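Notebook, June, after lunch. Two-gripper basket task, marker tracking again
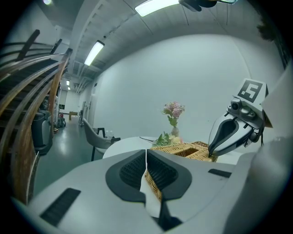 Picked up where Yareli left off with the pose filter. Her note said "should be fine now," and I have learned to read that as a bug report.

Symptom: when both grippers work close together at the basket, the relative pose between left and right jumps by 11 mm, holds for 4 frames, then jumps back. The policy takes this at face value and tries to correct for a move neither hand made.

Replayed 14 episodes offline through Tosar with the filter off. Jump still there in 10 of them, so the filter is acquitted. Marker detector next. At steep angles near the rim of the fisheye it flips between two solutions for the tag normal, and both have nearly the same reprojection error. We were taking the smaller one every frame, no memory at all. Coin toss with extra math.

Changed it to keep both candidates and score them against the last accepted pose. Jump gone in every replay but one. That one starts on the wrong solution and now defends it to the end, very loyal.

Åsmund wants to seed the first frame from SLAM. Gumaro wants to undistort before detection, as he has wanted since the day he got here. Trying Åsmund's first, it's one function.

Also: the timestamp offset in the config was still in seconds where the loader expects ms. Fixed. Git blame says me.

To do: rerun the bad episode with the seed, then ask Dede for the newer lens calibration.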